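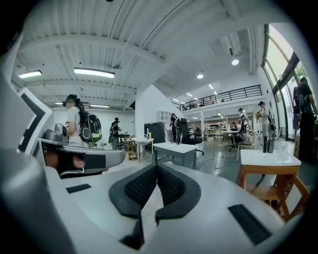
## 2월 작업동 일지, 오전

오전 7시에 작업동 문을 열었다. 바깥 기온이 낮아 난방을 먼저 가동하고, 실내가 따뜻해지는 동안 조명 점검을 시작하였다. 형광등은 천장 왼편의 긴 등과 짧은 등 모두 흰빛으로 켜져 있었다. 지난달에 긴 등의 점등이 늦다는 보고가 접수된 바 있어 스위치를 내렸다가 다시 올려 보았으나 지연은 확인되지 않았다. 해당 보고는 종결하지 않고 이달 말까지 관찰 항목으로 둔다.

천장이 낮아지는 구간의 둥근 조명도 점등 상태가 양호하다. 다만 이 구역은 낮 시간에도 다른 곳보다 밝다는 의견이 있어, 빛의 방향을 조금 벽 쪽으로 돌리는 방안을 Wael Ait Brahim 주임과 협의하기로 하였다. 중층 위로 이어지는 작은 매입등은 아래에서 올려다보는 것으로 점검을 갈음하였다. 중층의 스위치 이름표는 글씨가 바래어 새로 붙여야 한다.

흰색 골판 금속 천장과 보에 대해서는 지난 회의에서 도색 여부가 논의되었다. 본인은 현재의 흰색을 유지하자는 의견을 냈다. 작업동이 밝게 느껴지는 데에는 등기구 못지않게 천장 색의 덕이 크다고 생각한다. 천장을 따라 지나가는 가는 전선관과 배관까지 같은 색으로 칠하자는 제안도 있었으나, 설비 담당의 식별이 어려워질 우려가 있어 보류되었다. 도색 업체 Bognár의 견적서는 아직 도착하지 않았다.

## 출입 및 이용

오전 중 작업동 안의 통행이 평소보다 많았다. 흰 티셔츠 차림에 머리를 뒤로 묶고, 아래쪽이 녹색인 검은 배낭을 멘 이용자가 보였고, 그 뒤 안쪽 벽 방향의 어두운 색 작업대 곁에는 검은 계열의 모자와 옷을 착용한 이용자가 있었다. 실외용 겉옷과 가방의 보관 문제는 이미 여러 차례 거론된 사안이다. 사물함 123번의 잠금장치가 고장 난 채로 남아 있고, 신규 이용자에게 배정할 칸도 넉넉하지 않다. 배낭을 멘 채 작업대 사이를 지나는 일이 잦으면 뒤쪽 물건에 닿을 수 있으므로, 사물함 보수를 조명 건보다 먼저 처리하는 것이 타당하다고 판단하여 오후에 보수 요청서를 작성하였다.

요청서에는 다음 사항을 기재하였다.

- 123번 사물함 잠금장치 교체
- 출입구 옆 가방걸이 추가 설치
- 중층 조명 스위치 이름표 재부착
- 안쪽 작업대 주변 바닥 통행선 재도색

가방걸이는 Tenholm 제품으로 신청하였다. 같은 회사의 선반을 자재실에서 사용하고 있는데, 벽에 고정하는 방식이 단순하여 추후 위치를 옮기기에도 수월하다. 설치 위치는 문이 열리는 반경을 다시 재어 본 뒤 확정한다. 자재실의 줄자가 제자리에 없어 금일은 측정하지 못하였다.

## 오후

Radwa Gaber 실장과 안쪽 작업대의 배치에 관하여 면담하였다. 실장은 작업대를 벽에서 떼어 양쪽에서 쓸 수 있게 하자는 의견이고, 본인은 통행로가 좁아지는 점을 들어 신중한 검토를 요청하였다. 면담 중에 도면을 펼쳤으나 작년에 변경한 콘센트 위치가 반영되어 있지 않아 논의가 길어졌다. 도면을 고친 후 다시 만나기로 하고, 수정은 본인이 맡았다.

아울러 Wokier 과제의 작업동 사용 기간에 관한 문의가 있었다. 종료 예정은 이달 말로 변동이 없다고 회신하였다. 다음 순서인 Tindar 과제에서는 큰 탁자를 쓰고자 하므로, 교대 전에 바닥 청소와 탁자 상판 점검을 마쳐야 한다. 상판의 긁힌 자리는 사포로 고르게 한 뒤 기름을 먹이는 것으로 정리하였으나, 냄새가 남을 수 있어 작업은 퇴근 무렵에 하기로 한다.

Wael Ait Brahim 주임은 둥근 조명의 방향 조정에 동의하였다. 사다리 작업은 통행이 적은 이른 아침에 실시하고, 사다리를 잡아 줄 인원 없이 혼자 올라가지 않는다는 원칙을 서로 확인하였다. 예비 전구는 자재실에 19개가 남아 있다. 규정상의 비치 수량은 20개이므로 다음 구매 때 보충하도록 메모를 남겼다. 전구 상자에 규격이 다른 것이 섞여 있어 따로 분류하고 겉면에 표시하였다.

## 소회

이 건물의 관리를 맡은 이래 조명과 천장에 관한 기록이 유난히 많다. 처음에는 작업대와 공구에 관한 일이 대부분일 것으로 예상하였으나, 이용자들의 의견은 밝기와 소리와 통행에 관한 것이 더 많았다. 작업동은 천장이 금속이어서 비가 오는 날에는 회의 중에 목소리를 높여야 한다. 흡음재를 일부 구간에 붙여 보자는 안을 다음 달 예산 회의에 올릴 생각이며, 보의 아랫면을 가리지 않는 방법이 있는지 먼저 알아보고자 한다.

퇴실 전 형광등을 안쪽부터 차례로 소등하고 난방을 야간 설정으로 전환하였다. 줄자는 중층 계단 밑에서 찾아 자재실에 돌려놓았다. 내일은 가방걸이 위치 측정과 도면의 콘센트 표시 수정을 우선 처리한다.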